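Call for Participants: Household Chores Study, Birnstead

Heraswood is looking for adults who clean, tidy or stock shelves, at home or for pay, to help us find out which of these jobs a machine can do today and which it can't.

The study is called Sala. We have a list of 176 everyday chores, from wiping a counter to putting away groceries. Robot arms attempt each one, in simulation or on our test floor in Birnstead, and people who know the work judge the attempts. Engineers tend to be too kind to their own machines – we want raters who would say so if a new hire did the job that badly.

What you would do: watch short clips and look at still pictures, mark each attempt as acceptable or not, and write a sentence or two explaining your mark. You will also do a few of the same chores yourself so that we can compare times.

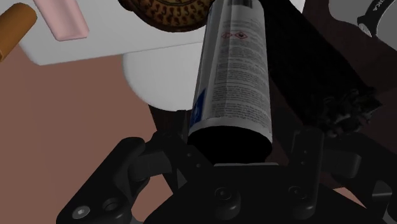 Picking things up and putting them where they belong makes up the largest part of the list. Raters are asked to look at the grip first, then at what is close by. With a tall spray can standing at a slight tilt between the fingers and a black object right next to it, you might note whether you would want more room before moving the can. If a label carries hazard symbols, as this one does, say whether you would handle the item differently from a bottle of dish soap.

Who can apply: anyone 18 or older who reads English comfortably. No technical background is needed. Experience in housekeeping, retail or home care is welcome. People who currently work for a robot maker can't take part.

Time and pay: 2 sessions of three hours each, on weekdays or Saturdays. We pay $351 on completion – parking is free. Sessions run through September.

How to apply: fill out the short form at the Heraswood front desk in Birnstead or ask for a copy by mail. Applications close Tue 17 March.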